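Cleaning and Resealing a Marble Floor

This procedure covers polished or honed marble tile indoors. It does not cover terrazzo or outdoor paving. Allow one evening for cleaning and the next morning for sealing.

Before you start

Marble is calcium carbonate. Vinegar, lemon-based sprays and most bathroom descalers will etch it. Use a pH-neutral stone cleaner and an impregnating sealer rated for calcite stone. We use Rondetti for both, but any equivalent will do. Check the label on the sealer for minimum temperature; ours needs 16 °C or higher at floor level.

Keep the bottles and the measuring cup on a table, off the stone. Wipe up drips of sealer at once. It leaves a haze on laminate and painted tops that is hard to get off later.
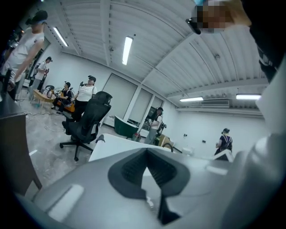
Step 1: Test the old seal

Put a teaspoon of water on the floor in a spot that gets walked on. Wait 18 minutes and wipe it up. A dark patch means the stone is absorbing water and should be resealed. Repeat near a doorway, where the seal wears first. No dark patch at either spot: clean only, and stop after Step 2.

Step 2: Clean

Dry mop with a microfiber pad. Grit left on the floor will scratch under a wet mop. Dilute the cleaner as directed, damp mop in sections, then go over each section with clean water. Change the rinse water every 80 square feet. Leave the floor to dry overnight. 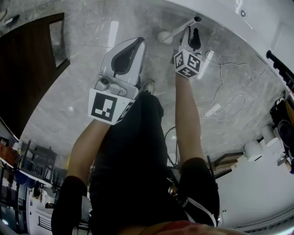 Gray marble with pale veining.

Step 3: Apply the sealer

Work from the far wall toward the exit. Spread a thin, even coat with a lint-free cloth or lambswool pad. Let it stand for 4 minutes, or as the label says, and buff off all the excess. Sealer that dries on the surface will streak; rewet it with a little fresh sealer and buff again.

Step 4: Cure

Keep foot traffic off until evening and keep water off until the next day. Repeat the test from Step 1 once the floor has cured.

Procedure checked by Kumiko Okabe. Last revised in November.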